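Arts & Community > Youth Theater

Last updated: July 21, 2021

Belunlow Players bring back the children's costume workshop, with a bigger room and a longer run

Families who have been asking all spring whether the Belunlow Players would run their costume and stagecraft workshop again can finally put it on the refrigerator calendar. The company says the program is coming back for the last two weeks of the summer break, and it will be held at the Hirnano Hall annex, a much roomier place than the upstairs studio where the younger groups used to bump elbows over the sewing tables.

The workshop is open to children ages eight to 14, and no experience on stage or with a needle is needed. Mornings are given over to games, voice work and short scenes. After lunch (bring your own, please, and something to drink) everyone moves to the long tables to work on what they will wear. There are 25 places in each week, and children may sign up for one week or both, though the company would dearly love to see a good number stay through to the end so that the closing show has a settled cast.

That show will be "The Lanterns of Kikus," a gentle, rather silly play about a fishing village that loses its moon and has to borrow one from the town next door. Longtime followers of the Players may remember it from a December production a good while back, when the moon got stuck behind the curtain on opening night and the villagers had to make up a song until it came loose. The script has been trimmed to 86 minutes with an intermission, and there are speaking parts for everybody who wants one, plus plenty of villagers, gulls and sailors for those who would sooner stay in a group. 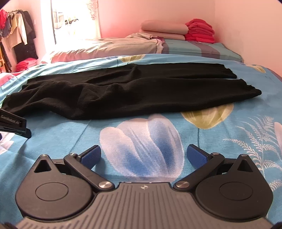
Tuition is $92 a week, the same as it was the last time the workshop was offered, and that covers fabric, thread, paint and a copy of the script to keep. Help with tuition is available too. The Nutsugah Fund, which has supported young people's theater in the county for many years, has given the Players $800 to be shared among families who could use a hand. The form is one page long and asks very little, and the company hopes parents won't be shy about filling it out. Requests are kept private, and the teaching staff never see them.

The Players are also gathering fabric and clothing for the wardrobe room, which came through a leaky winter a bit thinner than it went in. Plain bed sheets, old curtains, scarves, vests and men's dress shirts in any size are all welcome, along with buttons, ribbon and working zippers. Shoes can't be taken this time, as there's no shelf left to put them on. Donations may be left inside the side door at Hirnano Hall on weekday afternoons, and a note with your name is appreciated so the company can say a proper thank-you in the program.

The closing performance is free, and grandparents, neighbors and little brothers and sisters are all invited. Seats are first come, first served, with the front two rows on the left held for anyone who has trouble with steps. Lemonade and cookies will be set out on the lawn afterward, or in the lobby if it rains.

Registration forms are available at the Hirnano Hall box office and at the front desk of the Belunlow library. Places are filled in the order the forms come in, and a waiting list will be kept for each week.

Filed under: Youth Theater, Summer Programs, Things to Do With Kids

Contact the newsroom | © 2021 Belunlow Community News | Back to top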